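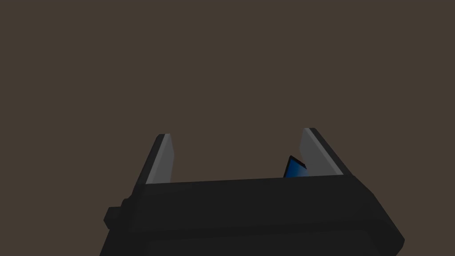 Where Does Brown Come From?

Look for a rainbow next time the sun comes out while it's still raining. You'll find red, orange, yellow, green and blue, and a purply bit on the inside edge. Now look for brown. Keep looking! You can stand there until your socks are soaked and you won't find it, even though brown is all over the place when you look down again: in the mud, on the tree trunks, on your shoes, in the biscuit in your pocket.

So how can there be so much of a colour that isn't in the rainbow?

Brown is a secret orange

Brown is very often dark orange. Really! If you take an orange light and make it dimmer in a pitch-black room, it just looks like a dim orange light. But if you put that same dim orange beside something much brighter, your brain changes its mind and calls it brown.

Your brain is doing this sort of thing all day long. It never looks at one colour on its own. It checks what's next door and then decides what to tell you. Pink is a bit like this too (there is no pink stripe in the rainbow either), and so is grey.

You can test it at home with a tablet or computer and a drawing program. Fill the whole screen with black and draw an orange circle in the middle. Make the orange darker and darker. Then change the black background to white and see what happens to your circle. Try it with yellow as well - dark yellow turns into a peculiar sort of olive green.

Mixing brown with paint

Anybody who has ever used one jar of water for a whole painting knows how to make brown by accident. Every colour of paint soaks up some of the light that lands on it and bounces the rest back to your eyes. Blue paint soaks up a lot of the red and orange light. Yellow paint soaks up the blue. When you stir lots of paints together, more and more light gets soaked up, and the small amount left over often looks brown.

To make a good brown on purpose, start with orange and add blue a tiny dab at a time. Blue is strong stuff, so go slowly. You can also use red and green, or yellow and purple. They all make different browns, and it's great fun to paint a row of them and give them names. Readers from Jarnwood Primary sent us theirs last August, and our favourites were Wet Dog, Grandad's Gravy and Conker Number Two.

Brown from the ground

People were painting with brown long before there were paint shops. Some kinds of earth are so full of colour that you can dry them, grind them into powder and mix them with oil or egg or water. The colour comes mostly from iron, the same metal that goes into nails and bridges. When iron joins up with oxygen from the air it can turn red, yellow or brown, and you've seen it happen on an old bike chain. We call it rust.

Two of the best known earth colours are sienna and umber. Sienna is a yellowy brown, and umber is darker since it has another metal in it called manganese. If you bake them, they change! The baked kinds are called burnt sienna and burnt umber, and you may well have them in your crayon box.

There's a brown that comes from the sea, too. Cuttlefish squirt out a cloud of dark brown ink when they want to get away from something hungry. Artists used to draw with it, and its name is sepia. The brownish look of very old photographs is called sepia as well.

Brown from the kitchen

Pop a slice of bread in the toaster and it goes in pale and comes out golden brown. Heat makes the sugars in the bread join up with bits of protein, and together they build new brown stuff that smells and tastes wonderful. Scientists call it the Maillard reaction (say it "my-yar"). It happens on roast potatoes, on the crust of a loaf and on the outside of a sausage. It hardly happens at all when you boil things, and so a boiled potato stays pale.

Apples go brown without any heat. When you cut one, you break open millions of tiny cells, and air gets at the juices inside. Cut an apple into three pieces and leave the first one plain. Rub the second with lemon juice and drop the third in a bowl of water. Come back after 30 minutes and compare them. Which one has changed the most? Leave them longer if you can't tell. (You can still eat the lemony one, if you like sour things.)

Brown from the woods

Leaves are green in summer because they're packed with chlorophyll, which helps trees make food from sunlight. In autumn the chlorophyll breaks down. Yellows and oranges that were hiding underneath come peeping through, and later on, when the leaf has died, the browns are what's left. Many of those browns come from tannins. There are tannins in tea, too, and they're what make that stubborn ring around the inside of a mug!

Brown is also a brilliant colour for hiding in. A wren among dead twigs or a hare lying flat in a ploughed field is terribly hard to see. Lots of mother birds that nest on the ground, such as ducks and pheasants, have speckled brown feathers, and they can sit on their eggs while a fox trots past.

Go and collect some

Take an egg box for a walk and see if you can put a different brown in every cup. Bark that's already on the ground, a dry leaf, a pinch of soil, an acorn, a feather (wash your hands afterwards). Line them up from lightest to darkest when you get home. Heino Jankauskaitė from Filholm did hers on a windowsill and found that two of her browns swapped places when she looked at them again under the kitchen light - see if any of yours do.

Words by Mervin Simard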